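Filed under: Lab Notes / Purchasing
Print this entry | E-mail this entry

2026-03-16

Spent the morning on the equipment plan for the second cell. The first draft from January assumed one arm, one gripper and a single part rack. The arm and the rack stay in. The gripper line needs a spare set of fingers, priced by Traletik at 636 per pair, against 609 from Horora with longer delivery.
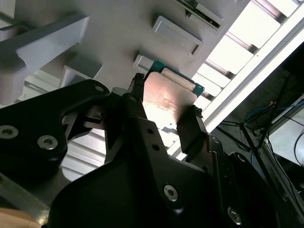
I am leaning toward Traletik. The lead time is seven days, and a stopped cell costs more than the difference. Both quotes exclude mounting screws. Pad material is a separate line and gets reordered with the fingers.

Fixtures are the weak part of the budget. Processors, memory and drives each need their own holder, and every new desktop model changes the pick positions. I set aside 20 hours of design time per model and moved printing to consumables.

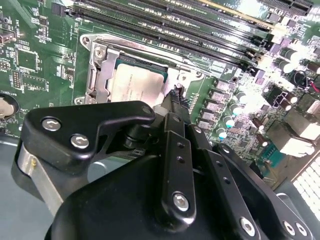 Stijn Verhoeven wrote back after lunch that the design hours are too low, and that he would cut the second light before he cut those. He also wants the Treka controller quoted with the service contract included. I changed the hours and left the light in for now.

The worktable comes from Jacobs, same slatted top as the first, so the clamps carry over.

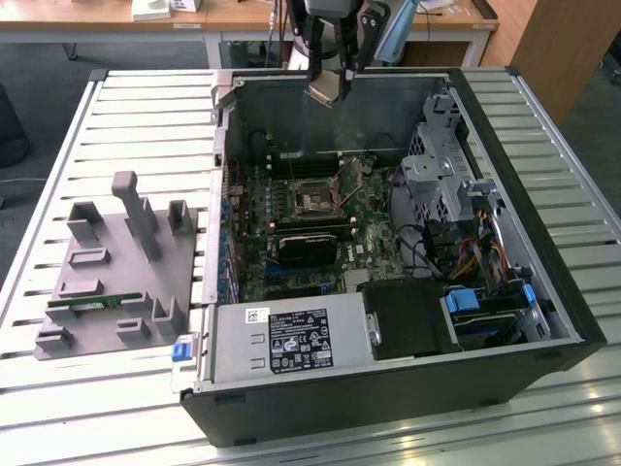 Does the second cell need its own overhead camera? It does, because calibration is tied to the table, and moving one camera between cells means repeating it each time.

Revised total goes out tomorrow. Freight is still missing.

Recent entries
- Gripper pad wear, first log
- Jacobs table: delivery and leveling
- Horora quote, second round
- Power and air drops for cell two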